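Write down where the lid is

Most of the arguments I have about robot software end up being about state. Someone shows a policy that takes camera images in and puts joint targets out, and someone else asks where in the code it says whether the box is open. There isn't a place. The network may know it or may not, and you find out by watching the arm.

I think that is a mistake for jobs like ours, and I want to make the case with a plain one. Two arms, a clear plastic box, dark blocks inside it, a green cloth underneath.

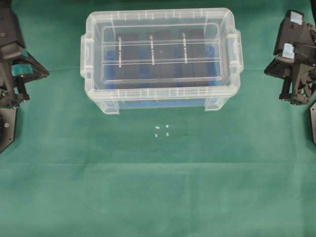
Reading time: 3 min

Clear plastic is hard on perception. Our depth camera reports the cloth in one place, the blocks in another and a wall of the box wherever it happens to catch a reflection. When we started on the Olteanu task we spent 9 weeks trying to fix this with better segmentation. The masks improved and the task did not, because the planner still had no idea what the masks meant. It would call for a grasp on a block that sat behind plastic, and the controller would go and try.

What helped was dull. We added a small table of facts to the planner: lid open, lid closed, lid unknown, which arm is holding what. Every skill has to say which facts it needs before it runs and which ones it changes. If the lid is unknown, the only skill allowed is to go and look at it. The whole thing is under 300 lines, and the learned parts stayed as they were.

The wrist camera matters more in this setup than the head camera. From above, a lid flap is a slightly different haze on top of another haze. Up close, it has an edge, and the fingertips are there in the same view to compare it with. We now take the lid fact from the wrist view alone and let the head view handle where the box is.

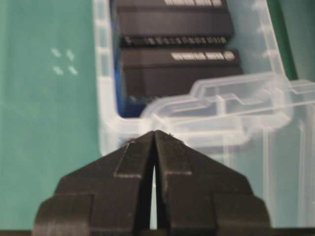
Peninah Rugemalira read a draft of this and disagrees with most of it. Her view is that a table of facts works until the day the world has a fact you left out, such as a lid that is half latched, and that a policy trained on enough bad lids will cope with that where my table will just be wrong. She would put the time into collecting those cases.

She is right about the half-latched lid. We had it in November, and I added a fourth value for it. But I could add it in an afternoon, and the log told me which check had let it through. With a single network I would have had a failed run and a guess – and then a retraining job to test the guess.

I am not asking for a return to hand-written everything. Let the network do the reaching and the contact. Keep the short list of things that must be true in a file that a person can open and read.

Related
Stollus planner: notes on moving to version 6
Why we log every gripper command
Petrică Buzatu on calibrating wrist cameras
Buko and the trouble with retry loops
29 comments on "Depth cameras and clear plastic"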